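okay so I finally signed up for the Girkine half marathon and I need to talk about it with people who won't try to sell me a foam roller. thread time

I've been running for two years, if you count the part where I mostly walked and checked my phone. My longest run before this winter was four miles. Then in January my office moved out to Lundville, and there's a gravel path right behind the parking lot that follows the creek for ages, and I started going out there at lunch and just kind of... kept going?

First thing I learned: I'd been running everything too fast. Every single run! I thought if I wasn't gasping I wasn't doing it right. A guy at the running store told me to slow down until I could sing, and I felt ridiculous, but I did it — quietly, and only when there weren't any dog walkers. My legs stopped hurting in a week.

Second thing, shoes. I was in the same pair from before we moved apartments, which should tell you how flat they were. I tried on a bunch and went half a size up and now I have all my toenails, thanks for asking.

Food is still a mess. I can't do gels. The texture, the little packet, the sticky hand for the rest of the run, no. I've been carrying dried mango and a few pretzels in a sandwich bag and it works okay up to nine miles. Past that I get so hungry I start thinking about specific sandwiches. If you've got something that isn't a gel and doesn't melt, please put it in the replies.

The long run is Saturday morning and I dread it from Thursday night on. I lie in bed doing the math on how long I'll be out there. Then I get up and eat toast and I'm fine by the second mile, every time, and the next week I dread it all over again like I've never met myself.
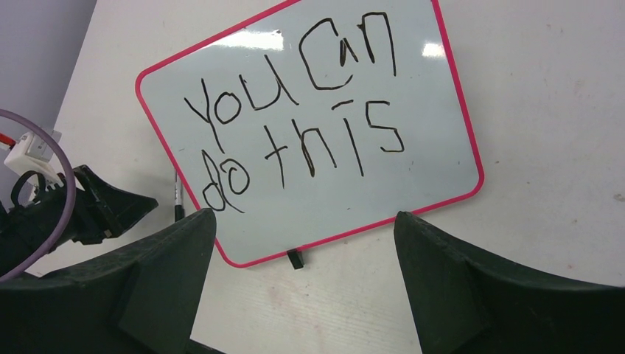

Last weekend was ten miles, out past the Aguiar bridge and back. The way out was gorgeous, cool and kind of misty, and I had this whole fantasy about doing a full marathon next year. The way back was straight into the wind and I no longer wanted to do a full marathon or own running shoes. I walked two of the hills. I'm telling you this because everybody's posts make it look like they float through these things.

Also I've stopped looking at my pace while I'm out there. I put the watch face under my sleeve and only check it at home. It's so much nicer! I notice stuff now. There's a heron that hangs out by the culvert and we're basically coworkers.

The course itself is supposed to be pretty flat except for the climb up Jutia Street near the end, which people keep bringing up with this look on their face. I drove it yesterday. I shouldn't have driven it. It's a normal street for three blocks and then it's a wall with mailboxes.

My only goal is to finish and still be able to go down stairs on Monday. I don't have a time in mind (okay, I have a time in mind, but I'm not typing it on here where it can be used against me).

Questions for people who've done one: do you run the day before or just rest? And do you drink at every water stop? I can't drink from a paper cup while moving, it goes straight up my nose.

Off to bed, there's a short run tomorrow before work and my socks are still in the dryer.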